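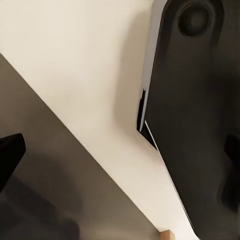 Handout 4: Looking after the gripper cell

Home | Syllabus | Handouts | Lab hours | Contact

Okay, last time we got the arm moving and everyone wanted to skip straight to picking things up. We're doing the fingers first. I know, I know — but most of the calls I used to get about a misbehaving cell came down to a finger that was loose, dirty or set wrong in the software, and I'd like you to be the kind of people who check that before rewriting the whole program.

Our cell is the Radero bench, both the real one in the lab and the simulated copy you'll load at home. In the picture we're right up against the dark gray finger, and what I want you to look at is its outline. Follow the thin white strip down the left side until it bends, about halfway. There's a small dark notch at the bend, and it's a handy place to park your eye when you're comparing one view with another. The round recess near the top is good for that too. The little bit of tan wood at the bottom is a block, and we'll get to blocks next week.

Before you touch the real one

Stop the program, press the red button, and hang your tag on the cabinet. Wait for the pressure gauge to drop all the way. If somebody else's tag is already there, go get a coffee!

Cleaning and checking

Wipe both fingers with a dry cloth first, then a damp one. No solvent on the pads, please (we lost a set that way and the Sirer people were very polite about it). Then try to wiggle each finger with your hand. You're feeling for a click, a tiny shift, anything that isn't solid. If you feel it, take out the two mounting screws, clean the seat, and put them back a little at a time, going back and forth between them. Snug with the short wrench is plenty. Please don't lean on it.

Write what you found in the blue logbook, even if it's "fine." Boring entries are what I go back to when something goes wrong in the middle of a semester.

Setting it up in the simulator

Open the Palungate project and load cell file 659. Older files have the finger length wrong, so if your gripper seems to stop short of everything, check that number before anything else. Then:

- Home the arm and open the gripper fully.
- Zoom in on one finger and turn it until you can see the bend in the outline.
- Close the gripper slowly, in steps of up to 4 mm, and watch the gap.
- If the fingers pass through each other, your contact setting is off. Turn it on, save, start over.
- Save a view of your own to hand in.

One warning about light. A pale surface right next to a dark finger makes the edge look super crisp on screen — lovely for us, but the lab bench is scratched up and the lamps are bad, so don't expect your real views to be that easy to read.

To hand in

Your saved view, your logbook page, and a paragraph on which check you'd do first if the gripper started dropping parts and why. I don't have a favorite answer. Bring the short wrench back to drawer 7, clean.

Share (2) | Comments (0)

Tan Automation Lab, course handouts | Contact the lab desk | Back to top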